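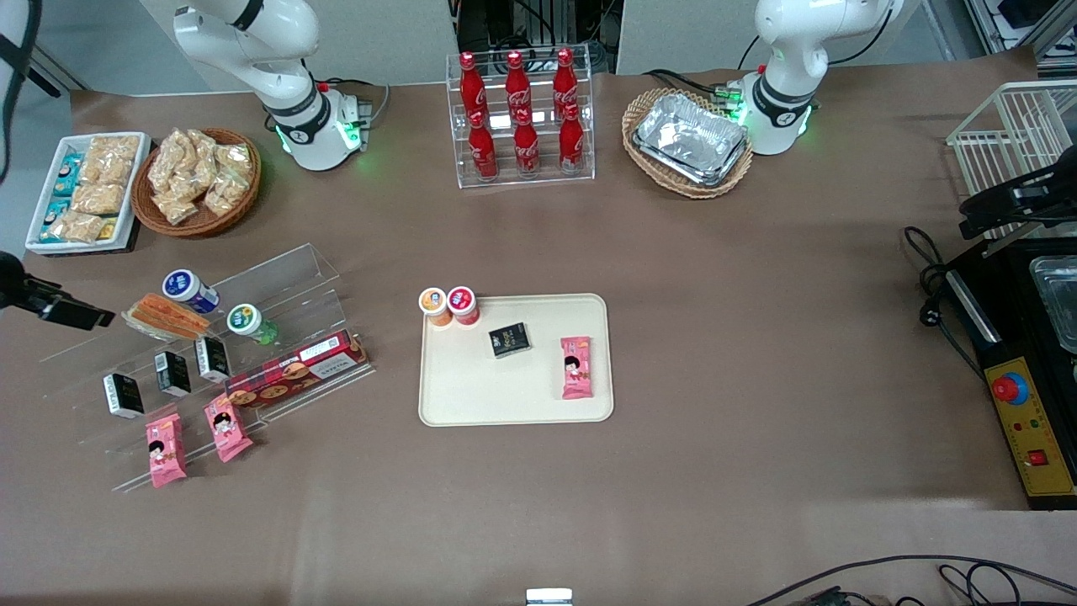

Individually wrapped bread on a breakfast counter: basket or tray?

Skurkeretti
Jun 23, 2026
Hello all. I prepare the breakfast counter for a small guest house, and I want to ask your opinion on the bread. Now I have a part of the wrapped pieces in the round wicker basket and the rest on the white tray with the small packets. My colleague prefers everything on the tray. I find the basket more friendly, but the pieces lie on top of each other and guests touch three before they take one. What do you do?

Lostach
Tray, always. In a basket the plastic hides what kind of bread it is. Guests turn every piece around to look.

Ganement
I do not agree with Lostach. A tray looks like a hospital. Keep the round basket and put less in it. You can see some of the bottom in yours, and for me this is already the right amount.

Long
What is in the foil, in the oval basket? If it is a loaf, I would put it next to the other bread and not on the far side of the bottles.

Skurkeretti
It is a loaf for the staff, so I keep it apart. The bottles with red caps will stay in the clear rack, they fell over too often before.

Lostach
Then at least put a cloth in the wicker. Crumbs go between the weaving and it is terrible to clean. I paid 500 for a set of baskets in August and I threw away half.

Ganement
But the bread is wrapped! Which crumbs?

Lostach
Guests open it at the counter. Mine do.

Long
Mine also. I moved the small packets to their own dish and the tray became much easier to fill. Maybe try this first, before you buy something.

Skurkeretti
Thank you, I will try the dish tomorrow. The basket stays for now.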